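The Snack Drawer, Emptied

Puspita Khoo has a theory that you should empty your snack drawer onto the bed every few months and look hard at what you own. I don't buy it. A bed is for sleeping, and crumbs in the quilting are a problem that lasts well into the following week. But she asked me to write the notes for this round of the gallery, and I said I would as long as I could say what I think.

The idea came from a decluttering plan called Rundonier, which Puspita paid for and I did not. It claims that people eat less junk once they have seen it all laid out in daylight. I have my doubts. I have seen mine laid out in daylight, and it made me hungry.

The rules, such as they are: everything goes on the bedspread, wrappers and peels included. No tidying first. You sort into keep, eat now and throw out. Anayeli Lozano added that last pile after her own try in January, when it became clear that most of her drawer was packaging.
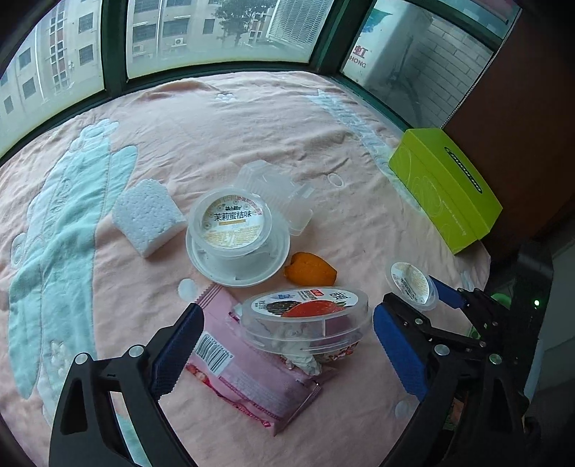
Do you need to throw out the clear cups and lids once the food is gone?

Only if you have no real use for them. A clean cup with a lid that fits can hold buttons or hair ties, but a lid with no cup is trash, and keeping it "just in case" is how the drawer filled up in the first place.

Jasmine honey tangerine, according to the Chinese on the foil lid. That's three flavors in one small dessert cup, and I'd bet on tasting one of them.

The pastry box has a strawberry on the label, next to something dark that looks like chocolate. I have never trusted label fruit. Anayeli says I should try one before complaining, and she may be right, but I have been let down by a lot of strawberries.

Orange peel, directly on the pink bedspread. Puspita says it smells nice. So does a trash can with an orange peel in it.

White foam sponge block. Under the rules it goes in one of the three piles, and I'd like to hear the case for any of them besides throw out.

Bohdan Savchuk wrote in to ask whether the bear on the bedspread counts as clutter. It's sewn on, Bohdan. It stays.

Next round is bathroom shelves, and Marta Kushnir is doing the notes. She likes the Rundonier plan a lot more than I do, so expect a kinder page. Send pictures to Puspita by Tuesday, and please shake out your bedspread before anyone sleeps on it.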